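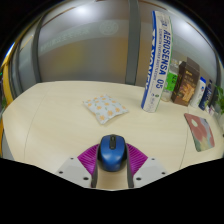
Notebook, shared desk by the window
Friday, after lunch

Today I wanted to finish the desk setup for the Wemgate room, so the next person can sit down and work without looking for things. Bit-na So asked me last week to write down what stays on the table and what goes to the cabinet. I write it now while I still remember.

Stays: blue mouse (the wireless one, black sides), mouse pad, the plant, the row of containers at the back. The shuttlecock tube also stays for the moment. It is Dong-geon's, AEROSENSA 05, and he says he will take it to the gym on club evening. I do not move it without asking him.

Does not stay: the small pouch with orange flowers. I asked in the group chat who is the owner. Viorica Softić thinks it belongs to someone from the Leroven visit in March. If there is no answer by next week I put it in the top drawer with the other lost things.

Mouse. I tried it first directly on the bare wood. The pointer was jumping a little when I moved slowly, mostly in the left-right direction. I do not know if this is from the grain or from the finish of the table. Then I put the pad under it and repeated the same movements. Better, no jump that I could notice. Si-woo Seol tried also and agrees. So the rule is that the mouse lives on the pad.

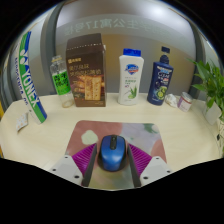 The pad needs to be far enough from the containers, otherwise the hand hits them when you push forward. I first had it too close and knocked one container two times in ten minutes. Now I keep some 16 cm between the far side of the pad and the row. Gil-soo has longer arms and would like more, but then the near side hangs over the table and this is worse.

The plant was in the middle of the row before. I changed it to the right end, because leaves were in the way when taking things from the containers. It should get enough light there also. Water 100 ml on Monday, please not more, last time the saucer was full.

The tube is at the left end. It is tall and I worry that it falls over when somebody pulls the table. A heavy bookend beside it could help. I did not find one in cabinet 874, only paper clips and old name cards.

To do:
- ask Dong-geon about the tube again
- spare battery for the mouse, put in the drawer with a label
- cloth for wiping the table, the old one leaves threads
- copy this list to the Tultadgate folder, Bit-na has the link

Si-woo wants to try the same layout on the second table. That one is narrower, so I am not sure the pad and the row of containers both fit. We will measure before we carry anything.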